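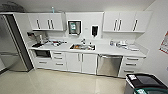 A cozinha cá de casa: armários brancos, puxadores escuros e o frigorífico de inox na ponta.

Tempo de leitura: 4 min

marmita_salgada
16 out. 2024
Pessoal, preciso de opiniões antes de gastar dinheiro à toa. Em abril mudámos para Dramimwood e desde então ando em guerra com a água. O chá fica com uma película à superfície, a chaleira ganha crosta em duas semanas e o café que eu fazia tão bem na casa antiga agora sabe a giz. Já limpei tudo com vinagre, já mudei de grão, já culpei o moinho (coitado, não tinha culpa nenhuma).
Pedi dois orçamentos. A Humon quer 2868 por um descalcificador para a casa inteira, montado. A Deng faz um filtro de osmose para pôr só debaixo do lava-loiça por 1554, também com montagem. Vivemos três cá em casa. O que é que vocês faziam?

torneira_velha
Nem um nem outro, para já. Mediste a dureza? Há umas tirinhas que se compram em lojas de aquários e custam uma ninharia. Comprar um aparelho desses sem saber o valor é como comprar óculos sem ir ao oculista.
E atenção que são duas coisas diferentes! O descalcificador protege canos, esquentador, máquinas. A osmose trata da água que bebes e mais nada.

graosdecafe
Discordo do torneira_velha, película no chá e crosta em duas semanas já dizem o suficiente. Eu vivi em Wotstead, que tem a mesma fama, e pus osmose. O café mudou da noite para o dia. Só um aviso: água de osmose pura também dá café sem graça, fica uma coisa chocha. Precisas de um cartucho que devolva minerais, ou então misturas um bocado da torneira. Eu fazia três partes de filtrada para duas da outra e ficava óptimo.

marmita_salgada
Não medi, não! Vou comprar as tirinhas. E essa dos minerais ninguém da Deng me falou, vou perguntar se o cartucho está incluído ou se é mais uma conta a seguir.

limoeiro_anao
Eu tenho descalcificador há anos e voltava a pôr. O resguardo do duche deixou de ficar branco, as toalhas estão macias e gasto muito menos detergente. Mas tens de ter sítio para ele – o meu é do tamanho de um cesto de roupa grande e está na garagem. E há o sal, sacos pesadíssimos que alguém tem de carregar. No meu caso sou eu, e as minhas costas já apresentaram queixa.

torneira_velha
limoeiro, e bebes dessa água?

limoeiro_anao
Bebo de uma torneira à parte, que ficou ligada antes do aparelho. O canalizador sugeriu e eu aceitei. Para cozinhar uso a mesma.

batatadoce77
Vou ser do contra: jarro filtrante e acabou-se. Mais de 2868 paus, que há-de vir sempre mais qualquer coisinha na factura, para não ver branco na chaleira? Ácido cítrico, uma colher, ferve, deita fora, enxagua. Cinco minutos. Faço isso de mês a mês e a minha chaleira está como nova.

graosdecafe
O jarro ajuda, mas com água muito dura o filtro vai-se num instante. Faz as contas aos cartuchos ao fim de um ano antes de dizer que é barato.

batatadoce77
Já fiz as contas e continuo com o jarro, obrigado. Nem toda a gente precisa de café de concurso.

marmita_salgada
Ahah, calma, há lugar para todos. Eu gosto mesmo de café, confesso, mas também já reparei que os copos saem baços da máquina e isso irrita-me quase tanto. batatadoce, o ácido cítrico não deixa gosto? Com o vinagre andei dois dias a beber chá de salada.

batatadoce77
Nada, se enxaguares bem. E não cheira. Para os copos vê se tens o sal da máquina cheio e a regulação certa para água dura, muita gente deixa aquilo como veio de fábrica.

torneira_velha
Nisto do sal da máquina o batatadoce tem toda a razão. Vê no manual, costuma haver uma tabela de graus. Mais um motivo para medires primeiro.
Pergunta também às duas firmas quanto custa a manutenção por ano. E na osmose pergunta quanta água vai para o esgoto por cada litro que sai, os modelos antigos desperdiçavam imenso.

marmita_salgada
Voltei com novidades! As tirinhas foram direitinhas à última cor da escala, portanto dura é pouco. Fui à máquina e estava mesmo na regulação mais baixa, que vergonha. Subi-a e enchi o sal. A Deng respondeu que o cartucho de minerais é à parte. A Humon ainda não disse nada sobre a manutenção.
Estou a inclinar-me para a osmose e ácido cítrico no resto, mas queria ouvir mais alguém que tenha posto o aparelho grande num apartamento sem garagem.

limoeiro_anao
Apartamento não te sei dizer. A minha irmã tem um pequeno dentro de um armário da marquise, logo lhe pergunto o modelo e venho cá pôr.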